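Stekport Kitchen Water Diaries

README and data card, version of April 21, 2023

Summary

The dataset holds 435 diary sheets on cold and hot water use at the kitchen sink, kept by 136 households in the Trileck and Iyamu supply zones. Each sheet covers one day. Each row on a sheet is one draw of water: a start time, a volume, a temperature class, and an activity code. The data was collected to support small-scale demand modeling and has since been used mainly for work on dishwashing by hand, where the published figures are old and disagree with each other.

Files

diaries.csv: one row per draw, all sheets merged.
households.csv: one row per household, with occupancy, zone, sink type, and whether a dishwasher is installed.
meters.csv: installation and removal dates of the Jirell inline meter at each sink.
codes.txt: definitions of activity codes and missing-value markers.
changes.txt: corrections since the first release.

All files are UTF-8, comma separated, with a header row. Times are local and are not shifted for daylight saving. Households are identified by a random key that is stable across files. Keys from the pilot were discarded and cannot be matched.

Collection

A meter was fitted below the sink and left running for the whole diary period. The household wrote down what each draw was for; the volume was filled in afterward from the meter log. A draw starts when flow is detected and ends when flow has stopped long enough for the logger to close the record. Rinsing under a tap that is turned on and off between items can therefore appear as one draw or as several. The rule for joining them is given in codes.txt.

Sink surroundings were noted at installation: single or double bowl, drainer on the left or right, separate rack or built-in drainer. The fields are sink_bowls, drainer_side, and rack_type. Households that dried by towel only are coded "none" under rack_type. A change of rack during the diary period was not recorded.
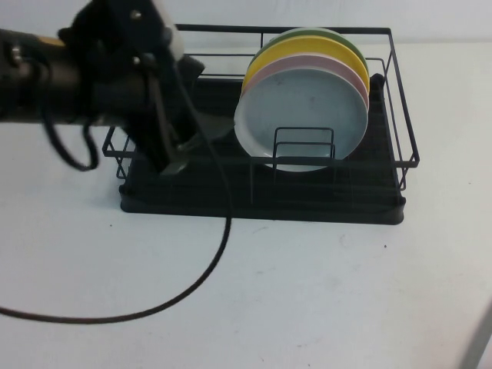

Zinhle Swanepoel wrote in on the first release that rack_type should not be read as a drying method at all, as plenty of homes own a rack and still towel everything before it goes in the cupboard, and asked for a separate field. The point was accepted. The field dry_method was added in the second release and filled from the exit questionnaire. It is blank for households that did not return one, and the blanks should not be imputed from rack_type.

Activity codes

There are seven codes. Each draw has exactly one.

WASH: filling a bowl or sink to wash dishes, or washing under running water.
RINSE: rinsing dishes before or after washing.
SOAK: filling a pan or dish to be left standing.
COOK: water used in food or for boiling.
DRINK: water for drinking, including kettles.
CLEAN: wiping surfaces, rinsing cloths, cleaning the sink.
OTHER: anything else, including unattended draws.

When a household gave two purposes for one draw, the first one written was kept. The second is in the free-text field note. Notes were checked for names and addresses and are otherwise unedited, including spelling.

Volumes

Volume is in milliliters. Values above 2000 were checked by hand against the raw log, and the flag vol_checked is set to 1 where the two agreed. Where they did not, the log value was used and the flag is 2. Small draws are less reliable – the meter does not respond well to a slow trickle, and very short draws may be missing altogether. Totals per day are therefore more dependable than counts of draws per day.

Temperature class is "hot," "cold," or "mixed," as written by the household. It was not measured.

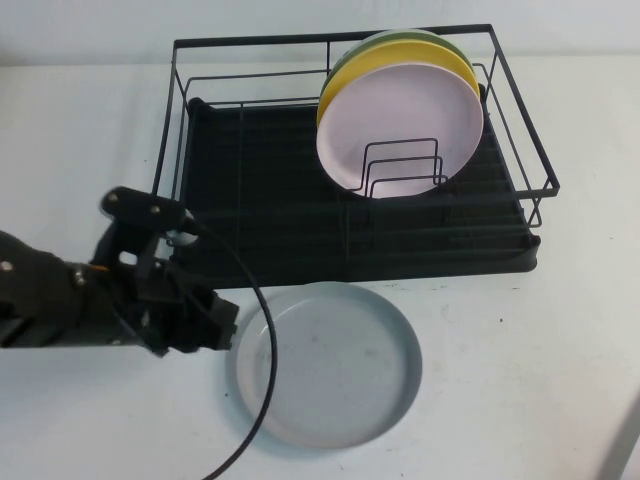 Water that leaves the sink area on the dishes themselves is outside the scope of the meter, and the dataset makes no attempt to recover it. Users who model the full path from tap to drain will need a carryover term. The size of that term depends on how items are stacked and on what sits under them: round plates standing on edge in a wire rack, over a ribbed plastic tray, present a different case from plates laid flat on a cloth. The households file separates racks with a tray from racks without one (rack_tray, yes or no) but says nothing about the shape of the tray or whether it was emptied into the sink. Water used later to rinse a tray is coded CLEAN.

Known problems

Sheets from December are over-represented in the Iyamu zone. Several households there asked to start late, and their diaries ran into the holidays, with more guests and more cooking than usual. The field guests marks days when the household reported visitors. It should be included in any comparison between zones.

Draws made late in the evening are more often coded OTHER. Diaries appear to have been filled in from memory the next morning in some homes. No correction has been applied.

Households with a dishwasher are kept in the file, but their machine was not metered. Their WASH and RINSE volumes cover hand washing only and are not comparable with household totals from other sources.

Suitable uses

Daily and hourly profiles of sink use; comparison of washing styles; teaching. The sample was recruited through notices and is not representative of either zone. It should not be used to estimate average consumption for billing or planning.

Corrections

Send the household key, the sheet date, and the row number with any report. Reports without a row number will be held until the next full check of diaries.csv.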